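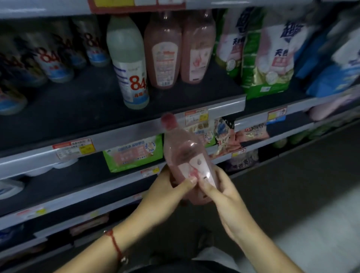
Where should laundry liquid go once it has been taken off the shelf and put back in the wrong spot? It goes behind its own price tag, label to the front, and whoever finds it moves it.

Bedville store — cleaning and laundry aisle meeting
Aug 12, 2020, staff room, 9 am

Minutes of the last meeting were accepted with one change. The Trultunari order was for 12 cartons.

1. Shelf order
Bottles and bags are getting mixed on the upper shelves. Agreed that disinfectant stays together at one end and laundry bags at the other, with bottled liquids between them. Refill bags that won't stand up are to be laid flat. Evening staff asked for a printed plan. Grernolgate has one from the last refit, but it shows the old shelf heights. A new one will be drawn up and taped inside the stockroom door.

2. Price tags
Several tags no longer line up with the product above them. Old promotional tags are to come off the day the offer ends. The morning shift will check this aisle first, then paper goods. Customers have been asking at the till which tag belongs to which bottle, mostly for the coloured ones.

3. Leaking caps
We had 2 returns for loose caps on fabric softener. Both were refunded. Caps are to be checked when cartons are opened — a quick turn is enough. Anything sticky goes to the back sink before it is shelved. Selvanayagam will credit damaged bottles if we keep the carton label.

4. Leaflets
The 600 leaflets for the spring cleaning offer are still in the office. They will go out in October with the new prices.

5. Other business
The step stool is missing a rubber foot. Replacement ordered. The mop bucket is not to be left at the end of the aisle during opening hours.

Meeting closed at 9:40 am.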